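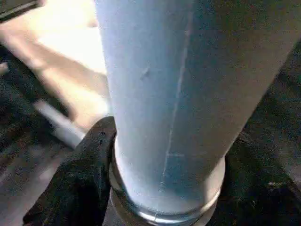

About Pritik Drum School

We teach drums and hand percussion to anyone who fancies a go, from age six upwards! Romana Kubíček started the school with one pupil and a borrowed snare, and we now have 75 learners on the books – plus a noisy brush class before breakfast in August. 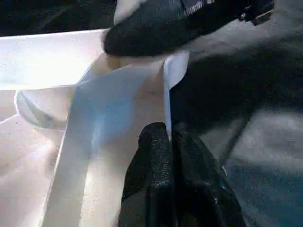
Do I need my own kit to begin?

Most of our beginners start with just a practice pad and a pair of sticks, and we can lend you both for your first term.

Lessons are one to one, with swing, funk and samba groups for those who like company. Emília Dvořáček leads the swing group, and she'll have you playing along to the old big band records sooner than you think.

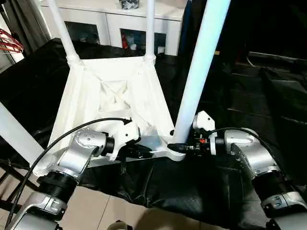

Miloslav Štěpánek looks after reading and rudiments (all 26 of the old standard ones, if you're keen), and he still practises them himself every morning. 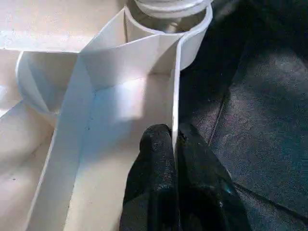 Photo: Kristýna Hubáček

Our summer concert is at Brabec Hall, which seats 200. Come and say hello, and bring earplugs for the little ones.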